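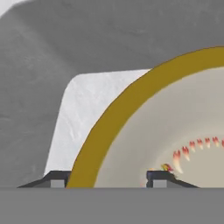 Hi Flynn, hi everyone,

Sorry for the slow answer. I wanted to sit down with the plate recordings properly before I said anything, and it took me most of Tuesday evening to get through them.

Flynn Cartwright wrote:

> I have been going over the sink task in the Hallix kitchen and I
> wonder if we are being too fussy. We have 64 runs and you want to
> throw out 18 of them. A lot of those look fine to me. The arm gets
> to the plate, doesn't it? Can't we keep them and let the learner
> sort it out? Also, is the wrist view worth the disk space, when
> the room view shows the whole arm?

Both fair questions, and I went back and forth on the first one myself. Most of the 18 do get to the plate in the end, you're right about that. What bothers me is how they get there. In a good many of them the person driving stops over the counter, wanders off toward the faucet, comes back and has another think. I do exactly the same when I'm driving -- it's hard to judge depth on a flat screen! But the learner copies whatever we give it, and the last batch taught it to dither. I'd be happy to keep those runs in a separate folder and try training both with and without them. If it makes no difference, I'll gladly eat my words.

On the wrist view, please, please let's keep it. From across the room you can tell which basin the plate is in and where the arm is, but you can't really judge the grip, and the arm itself hides part of the plate. 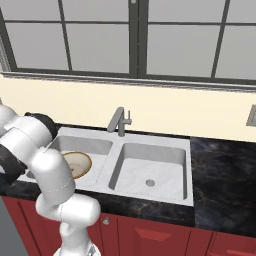 Room view, plate in the left basin, arm coming in from the left.

Up close it's another story. You get the rim between the two fingers, big and yellow, and even the red and white marks on the plate. If a finger is going to bump the rim, that's the view where you'll see it coming. I would sooner halve the size of the room view than lose the wrist one.

While I'm at it, a small request for anybody recording this week. Please start the arm from a slightly different pose each time, and don't leave the simulator on the same plate position for a whole sitting. I found 33 runs in a row with the plate in one spot, and I'm afraid those were mine.

I'll put the Conden export script in the shared folder tonight so you can all check your own runs before sending them in. It still trips over long file names, so keep them short for now.

Thanks again for looking at all this so carefully, Flynn. It's a great help to have a second pair of eyes on it.

Warmly,
Your friendly list nag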